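Desk pad or wall planner for a shared office?
Forum: Paper and Planning > Calendars and Desk Pads
Page 1 of 1

inkwell_dora
Posted 30 August 2025
I need to pick next year's calendar for the front office and I keep going back and forth. We have used the Ivley desk pad since I started, the large one with unlined blocks. Two of us share the desk. She writes big and I write small, and by the middle of the month the blocks are full. My manager would like a wall planner instead, probably the Zosov laminated one. Has anyone gone from a pad to a wall planner and been happy with it?

tabbed_and_filed
We did it in June and I would not go back. Everyone can see the wall. With a pad, the person sitting down is the only one who knows what is going on. Get the fine tip markers, not the ones in the box.

Mr_Blotter
I'd keep the pad. A wall planner gets wiped by somebody's sleeve and then there is no record. I keep my old pad sheets in a flat folder and I have looked up a delivery date from them more than once.

tabbed_and_filed
You can take a picture of the wall at the end of the month. Takes a second.

Mr_Blotter
You can. We said we would and then we missed March.

inkwell_dora
The record part matters for us. We get asked when a form came in, sometimes months later. How is the paper on the newer Ivley pads? The one I have now bleeds if I use a gel pen.

lowercase_k
The paper got thinner. I have both years here and you can feel it. Ballpoint is fine, gel shows through to the next month, felt tip is hopeless. I moved to the Kurup 702, which has heavier sheets and a ruled column down the right side. The corners are plastic and they do hold. The blocks are a little smaller than the Ivley ones, so it may not help with the big handwriting.

PPinto
I order supplies for three offices and have bought both. I agree about the Kurup paper. I don't agree that the blocks are too small. If two people share a pad, split each block with a light pencil line, one person on top and one below. We have done it that way for 24 months without trouble.
Padmavathi Pinto

lowercase_k
Fair enough, but drawing a line through every block for the whole year sounds like a chore.

PPinto
I do one month at a time when I tear off the old sheet. It takes roughly as long as the kettle.

sundaystart
Check which day the week starts on before you order anything. The Kurup comes in both versions and the listing doesn't make it clear. I ended up with a Monday start and put two appointments on the wrong day before I sent it back.

inkwell_dora
Good to know, I would have missed that. I think I'll get the Kurup for the desk and tell my manager we can try a small wall planner for vacation days only.

tabbed_and_filed
Then you have two calendars to keep matched. That is how things get missed. Pick one.

Mr_Blotter
Vacation days on the wall is fine. They hardly change once they're approved.

tabbed_and_filed
They change all the time where I work.

glue_stick_gary
Whichever you get, Jostico sells a clear cover sheet for desk pads that keeps coffee off. It has to be trimmed for the Kurup. I cut mine with a craft knife and a steel ruler and it lies flat.

inkwell_dora
Thanks all. Ordering the Kurup, Sunday start. I'll post again once I've tried it with gel pens.
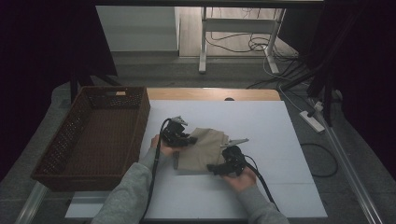 Beige cloth, partly folded, on a white board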